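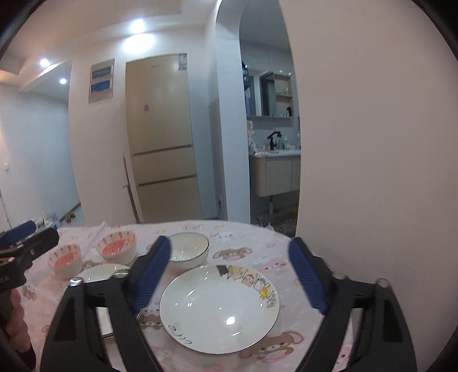

One comment on my last post said that cartoon dishes belong in the kids' cupboard and that a grown-up table should have one plain set, all of it matching. The commenter signed as Ruster and added that character plates never stack right and the printing wears off anyway.

I have been thinking about that since September, and I don't agree, at least for my own house.

The big white plate with the strip of little cartoon figures along the edge is the one I use most. I bought it secondhand at a shop called Drorkine, on the shelf by the register where they put single pieces. It has a thin dark rim, and there is a white bowl that goes well enough with it because the rim is dark there too. They were not sold as a set. I paid 4 dollars for the plate and 6 for the bowl, and the bowl was the better buy. It holds soup, cereal, cut fruit, or noodles if I don't overfill it.

The small bowls with the pink insides came later. They have drop-shaped marks around the inner rim and I use them for sauces and pickles. One of my kids uses them for ice cream, which keeps the portions small.

On stacking, Ruster has a point. The small bowls go inside the white one only if you tilt them, and then the whole pile leans. I gave up and keep the plates on the lower shelf and the bowls on the upper one. A folded paper towel between plates helps with the scratching.

On wear, I wash the printed ones by hand with a soft sponge. The plain ones go in the dishwasher. I lost the pattern on a mug years ago from running it every night, so I am careful now — maybe more than I need to be.

The tablecloth is pale pink with cartoon animals on it, so the table was never going to look formal. I tried a gray one from Tevport last winter. It showed every crumb and I put it away after a week. The pink one is easier to live with and the kids like picking which animal gets covered by their plate. There are arguments over the long-eared one that looks like a bear.

I did price a full matching set before writing this. The one I liked was 162 dollars, and the larger version with serving pieces was 385. Both were nice, plain white. I would still have to find somewhere to put the dishes I already have, and I would miss the plate.

Next time I want to write about the drawer under the counter, where the lids are. I have been putting that one off. If you have a way to store lids that doesn't involve a rack, leave it in the comments.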